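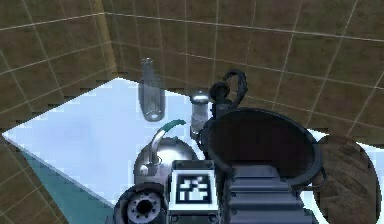 Drasturitz has confirmed that Dilek Tuncer will not be renewing her contract, bringing to a close two seasons in which she served as the side's support player and, for most of that period, as its in-game captain. The announcement was published on 21 June 2023, shortly after the team's elimination from the Cilier Open.

Readers of this blog will know that I have followed Drasturitz since the organisation entered the lower division. It is therefore with some regret that I record the departure. Tuncer joined in February of last year, when the roster had lost three of its starting players and few observers expected it to remain in the league. The team finished the following split in eighth place, and its place in the competition was secured.

Her replacement has not been named. Hüsnü Bayram, who has played for the academy side throughout the spring, is the obvious internal candidate – he is already familiar with the coaching staff and has practised with the senior players. Signe Nordin of Bundora has also been mentioned on the league forum, although I have seen nothing from either organisation to support this.
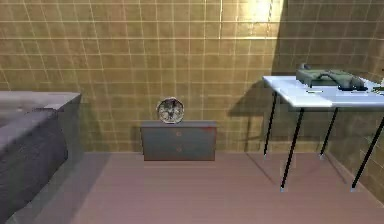
Tiled walls and a low grey bed, computer render.

The position of the head coach, Oğuzhan Akgül, appears to be secure. In a short statement he thanked Tuncer for her work and indicated that the remaining four players would be retained. I consider this the correct decision. The mid-lane and jungle pairing improved markedly in the second half of the split, and a further round of changes would place that progress at risk.

The final match against Gilmartin was watched by almost 1187 viewers at its highest point, a respectable audience for a fixture at this level. The recording remains available on the league's channel. I would direct readers to the second game in particular, in which Tuncer's control of vision – long the strongest part of her play – kept the series alive until the closing minutes.

The transfer window opens next month, and I shall publish a further entry once the new roster has been registered.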